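From: Vilmos Szénási
To: flestness-bookbinders list
Subject: Re: [Flestness] Paste or PVA for a first rebacking?

Chiang wrote:

> I've got an old hymn book with the spine hanging off and the
> boards still sound. I was going to use PVA because I've got a
> pot of it open, but my neighbour says wheat paste or nothing.
> Is it really worth cooking the stuff up for one book? Also,
> how long do people leave things under weight? My last one
> warped like a crisp.

Oh, do cook the paste! I came to it very late (I used PVA for everything for years and was perfectly happy) and now I can't stop telling people about it. It's cheap, it's slow, and it lets you change your mind. On a hymn book you'll be glad of that, as the old leather or cloth never goes back quite where you thought it would and with paste you can slide it along, lift it, swear a bit and have another go.

My way of making it, for what it's worth: one part plain flour to 5 parts cold water, whisked in the pan before any heat goes near it. Then a low flame and keep stirring. It will do nothing at all for ages and then go thick all at once, and from that point I give it another few minutes until it looks glossy. Push it through a sieve when it's cool. I've read recipes that want it left overnight first and I've tried that, and couldn't tell the two batches apart on the page. It keeps in the fridge for the best part of a week, and when it smells like a pond, out it goes.

PVA still has its place. I use a mix of the two on new cloth cases, mostly paste with a good spoonful of PVA stirred in, and it's lovely stuff to brush out. But I wouldn't put neat PVA on the spine of anything old. Whoever mends it after you will have to scrape it off, and I've been that person -- six evenings on a parish register with a bone folder and a damp rag!

About the warping. My guess is you pasted one side of the board and left the other bare. The damp paper stretches, then shrinks as it dries and pulls the board round with it. Line the inside as well, with something about the same thickness, and check that the grain runs head to tail on every layer. If you aren't sure of the grain, bend the sheet gently both ways and see which way gives more easily. Then into the press, or under a pile of bricks wrapped in old pillowcases, with clean blotting paper either side. Swap the blotters after 30 minutes, again before bed, and leave it until you've nearly forgotten about it. Two days at the least for a thick book.

The hymn book sounds a treat, by the way. Is it the one with 793 hymns and the tiny index at the back? I had one of those through my hands in October and the sewing was still as tight as a drum. Before you lift the old spine off, slip a thin knife under the cloth along the joint and go slowly, and save every scrap that has lettering on it. You can stick the old piece back over the new cloth and it looks marvellous.

Do tell us how you get on, and please send pictures of the spine before and after.

All the best,
Vilmos
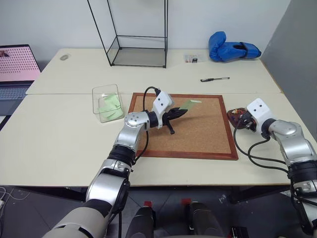

Cork board on the cream table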